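Startseite / Studium / Projektberichte / Robotik & Automatisierung

Projektbericht: Handgreifer einrichten, pflegen und wieder zusammenflicken

von Enikő Bárány | September | 41 Aufrufe | 3 Kommentare
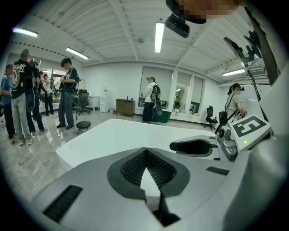 Als ich mich für das Projektmodul eingetragen habe, dachte ich ehrlich gesagt, ich würde irgendwas programmieren. Bekommen habe ich einen Greifer, einen Satz Inbusschlüssel und die Aufgabe, dafür zu sorgen, dass das Ding jeden Morgen einsatzbereit ist. Im Nachhinein war das die bessere Aufgabe (und mein Laptop durfte sich auch mal ausruhen)!

Kurz zum Gerät. Wir nennen unsere Handgreifer nach den Namen, die jemand vor mir auf die Koffer geklebt hat, und meiner heißt Gullero. Der zweite heißt Josus und hat eine andere Betreuerin, um den geht es in diesem Bericht nur am Rand. Mit Gullero greift man von Hand, die Kamera schaut mit, und über die Marker am Finger rechnet die Software aus, wie weit die Backen offen sind und wo sie stehen. Wenn an dieser Kette irgendwo etwas wackelt, merkt man das beim Aufnehmen oft gar nicht, sondern erst am Abend in den Daten. Genau das ist mir in der ersten Woche passiert, aber dazu gleich.

Einrichten

Die erste Inbetriebnahme hat mich einen ganzen Vormittag gekostet. Akku rein, einschalten, warten, bis die Verbindung steht, dann in unserer Auswertesoftware (sie heißt Prollemine, fragt mich nicht, warum) das richtige Geräteprofil laden. Ich hatte natürlich zuerst das Profil von Josus erwischt und mich gewundert, warum die Öffnungsweite immer ein Stück danebenlag. Die beiden sehen im Menü fast gleich aus, und die Fehlermeldung lautet einfach "Werte prüfen". Danke auch.

Danach kommt die Kalibrierung. Man fährt die Finger ganz auf, ganz zu, wieder auf, und das 11 Mal hintereinander, schön langsam. Wer hudelt, fängt von vorne an. Ich habe mir angewöhnt, dabei laut mitzuzählen, auch wenn um mich herum alle mit ihren eigenen Geräten beschäftigt sind. Am Ende vergleicht man die Software mit dem Messschieber. Bei mir lag der Unterschied beim ersten sauberen Durchgang unter einem Millimeter, und ich war ziemlich stolz!

Was ich unterschätzt hatte, war das Licht. Glatte helle Oberflächen spiegeln Deckenleuchten wunderbar, und wenn so ein Reflex ausgerechnet auf dem Marker landet, verliert ihn die Erkennung für ein paar Bilder. Ich drehe mich seitdem vor jedem Start einmal langsam im Kreis, den Greifer vor mir, und schaue im Livebild, ob der Marker überall erkannt wird. Sieht albern aus, spart aber Ärger.

Der Fehler mit dem Scharnier

So, jetzt zur ersten Woche. Beim Durchsehen der Aufnahmen fiel mir auf, dass die Öffnungsweite im geschlossenen Zustand nicht bei null blieb. Sie wanderte, erst kaum, am Nachmittag dann deutlich. Mein Verdacht fiel auf die Software (auf was sonst), und ich habe zwei Abende in den Logdateien gesucht und nichts gefunden.

Am dritten Tag habe ich den Finger einfach mal angefasst und seitlich gedrückt. Er hatte Spiel! Eine Schraube am Scharnier war locker, und mit jedem Zugreifen ist der Finger ein kleines bisschen verkippt, samt Marker. Die Reparatur ging so:

Gerät aus, Akku raus. Den Finger leicht öffnen und mit einem Stück Schaumstoff abstützen, sonst klappt er einem beim Lösen auf die Hand. Schraube ganz herausdrehen, Gewinde säubern, ein winziger Tropfen mittelfeste Schraubensicherung, wieder eindrehen. Über Nacht liegen lassen und am nächsten Morgen neu kalibrieren.

Beim ersten Versuch habe ich zu fest angezogen. Das Spiel war weg, aber der Finger ging so schwer, dass mir nach einer halben Stunde der Unterarm brannte. Also nochmal auf, sauber machen, weniger Kraft. Man muss die Stelle erwischen, an der nichts mehr wackelt und der Finger trotzdem von allein zurückkommt - das ist Gefühlssache, und ich habe es erst beim dritten Mal hinbekommen. Einen Drehmomentwert hätte ich hier gern hingeschrieben, aber in unseren Unterlagen steht keiner, und mein kleiner Drehmomentschlüssel fängt erst viel weiter oben an.

Pflege im Alltag

Seit der Sache mit der Schraube führe ich ein Wartungsheft. Ein richtiges, aus Papier. Jeden Morgen kommt dasselbe hinein: Spiel am Finger ja oder nein, Fingerauflage sauber, Marker ohne Kratzer, Lüftungsschlitze frei, Kamera sitzt fest. Die Fingerauflagen wische ich mit einem leicht feuchten Tuch ab, kein Alkohol, davon werden sie auf Dauer hart (bei einem alten Ersatzpaar konnte ich das schön sehen). Die Schlitze im Gehäuse nur mit dem weichen Pinsel. Druckluft habe ich einmal probiert, da war der Staub danach eben weiter drinnen.

Alle 1000 Greifvorgänge ist die große Runde dran: Schrauben einzeln prüfen, Fingerauflagen tauschen, falls sie glänzen, komplette Kalibrierung. Den Zähler liefert Prollemine zum Glück mit. Das Intervall habe ich selbst festgelegt, und ob es gut gewählt ist, kann ich nach einem Semester noch nicht sagen. Beim ersten großen Check war alles in Ordnung, beim zweiten saß die Kamerahalterung etwas locker. Die hatte ich vorher immer nur angeschaut und nie angefasst, jetzt steht "anfassen!" dick unterstrichen im Heft.

Was noch offen ist

Das Profilproblem in der Software besteht weiter. Ich habe einen Vorschlag geschrieben, dass der Gerätename beim Start groß eingeblendet wird, bisher liegt er noch. Außerdem hätte ich gern eine Prüflehre, also ein Klötzchen mit fester Breite, das man morgens kurz zwischen die Finger nimmt und mit dem Wert in der Software vergleicht. Eine gedruckte Version habe ich ausprobiert, sie war leider an beiden Enden unterschiedlich breit - als Briefbeschwerer taugt sie. Die nächste soll gefräst werden, die Zeichnung ist fertig und liegt hinten im Wartungsheft, zusammen mit der Liste der Ersatzschrauben.

Kategorie: Projektberichte | 11 Mal geteilt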